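August 2018

Kettle's on, rain's on, and I've finally got an hour to write up the week before Sunday comes round again and wipes it all out of my head. (I skipped last week altogether. Sorry, diary.)

The big thing is the study Bibles. We had the catechists' meeting upstairs at Bretbridge and it went on for ever, because everybody had brought the one they liked best and wanted to read bits out. I'd brought two. One was my own battered old thing, with the spine taped up and half of Habakkuk coming loose, and the other was the new Porkari edition that I ordered back in February and have been lugging about ever since. It runs to 2,348 pages, if you please! My shoulder knows every one of them.

I do like it, though. The notes are at the foot of the page where you want them, the maps aren't all crammed in at the back, and the introductions to the prophets are short enough that a tired grown-up will read them on the bus. What I don't like is the paper. You can see Isaiah coming through from the other side, and anybody who underlines in biro is going to end up underlining two chapters at once. I said so, and got a Look from the far end of the table.

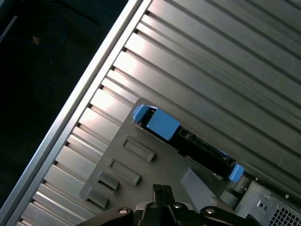 Anyway, the question was really what to give the adults who are starting with us in the autumn. There are 15 of them this time, which is lovely and a bit frightening. Last time we handed everyone a plain text with no notes at all and told them to start with Mark, and most of them did start with Mark, and then quite a few wandered off into Leviticus by themselves and came back looking shaken. So I'm firmly on the side of notes. You want somebody at your elbow saying "this bit is a list of laws about mildew, carry on, it's all right".

The other side of the argument (put very well, I have to admit) was that people read the notes and stop reading the Bible. I've done it myself. I sat down with Romans on Monday night and after half an hour I'd read four verses and what felt like an entire degree course underneath them. Then I shut it and read the whole of chapter eight straight through from my old taped one, out loud, to the cat, and it was a completely different thing. I'd forgotten how it builds and builds towards the end. I went to bed quite stirred up.

So we've settled on a sort of halfway house, which is that they get the Porkari to keep at home and we use the plain ones when we meet. No notes allowed in the room! I think that's rather clever and I'm only slightly cross that it wasn't my idea.
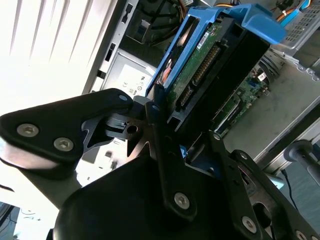
Wednesday was the evening group, still on Ruth. We were meant to finish it in one go, seeing as it's four chapters and you could read it in the time it takes to boil potatoes, and we've now been at it three weeks. This time we got stuck on Naomi telling everyone to call her Mara. One of the ladies said she'd never noticed before that Ruth is standing right there next to her while she says she's come home empty, and what must that have felt like? We all went quiet. I had a whole page of questions prepared and didn't use any of them, and I walked home feeling it was the best evening we'd had since before Lent.

I did look it up afterwards in the Drorken commentary, the fat green one I got second-hand, all 787 pages of it, and it had a great deal to say about barley and nothing whatsoever about Ruth's feelings. It's good on barley, I'll give it that.

Thursday I tried to get through the pile of parish magazines and instead found my old notebook from when I was first being taught myself. Pages and pages in that round handwriting I used to have. I'd copied out Psalm 139 in full and written WHY? next to the bit at the end where it turns nasty about enemies. Well, I still couldn't tell you very neatly. I'd say something now about praying what's really in you, even when it isn't pretty, and then hoping it gets tidied up by the search me, O God part. I might use that with the new ones. I might even show them the page.

Lunch afterwards at Boonyarit with a few of the choir, green curry, far too much rice, and a long discussion about whether we can get away with the same psalm setting two Sundays running. I say yes. The altos say no.
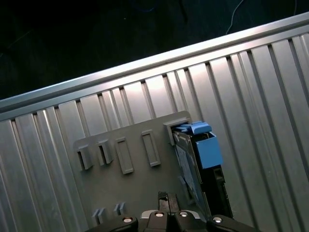

Jobs for next week

Order the rest of the Bibles and ask if they do them with a plastic cover.

Finish Ruth. FINISH RUTH.

Find the big print copies, which I'm sure are in the vestry cupboard behind the Advent things.

Write two lines for the magazine about the autumn course, and keep it to two lines this time.

Read something from the Old Testament every morning with no notes. I'm starting with Jonah, as I fancy a bit of sulking under a plant.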